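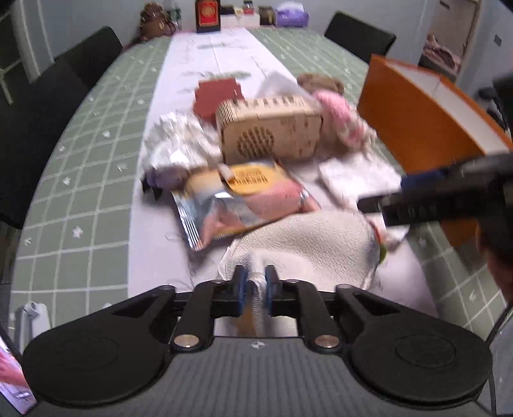

Feltimero Gripper Comparison: Interim Report to Stina
19 Sep 2020

Status
The tabletop part of the comparison is under way and within budget. We are testing two hand-held grippers as a pair, one for each hand, on mixed household items. Both have some blue on the fingers. The work covered by this report is clearing a pile into a storage bin on a dining table with a cloth and a runner on it.

Work done this period
We logged 1,323 grasp attempts. Of these, 1,009 ended with the item in the bin. The rest were drops, double picks, or grasps we called off. The items were soft goods (a terry towel, cloths, plush toys), a snack bag, a crumpled plastic bag, and a light wooden box with slots and holes cut into it.

Soft items gave the least trouble. The pads close on a fold of towel and hold it. The weak point is picking up the table runner along with the item, and 22 of the failed attempts were logged that way. The wooden box is harder. Its position matters a great deal, and the fingers need to be opened wide before the approach.

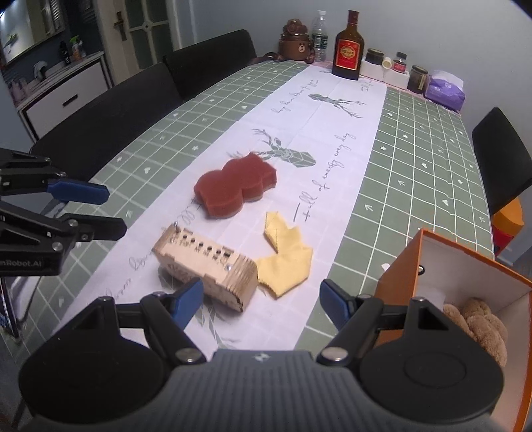

Wooden box, sponge and yellow cloth on the runner, with both grippers at the table.

Finger pads
Daneshvar supplied two pad sets. The softer set held thin cloth better but began to peel at the edge after nine sessions. We have gone back to the firmer set and asked for a new adhesive.

Cameras
The wide lens on each gripper keeps most of the table in view during a grasp. The table edges bend strongly in the picture, so we have redone the calibration in Dedo, our logging software. Earlier sessions will be reprocessed with the new values.

Problems
Delivery of spare linkage pins is late. One gripper has some play at the pivots, and its sessions are marked in the log.

Next period
Repeat the wooden box series with the new pads. Add bottles and jars. We expect to send the full comparison table in February. No change to the budget is requested.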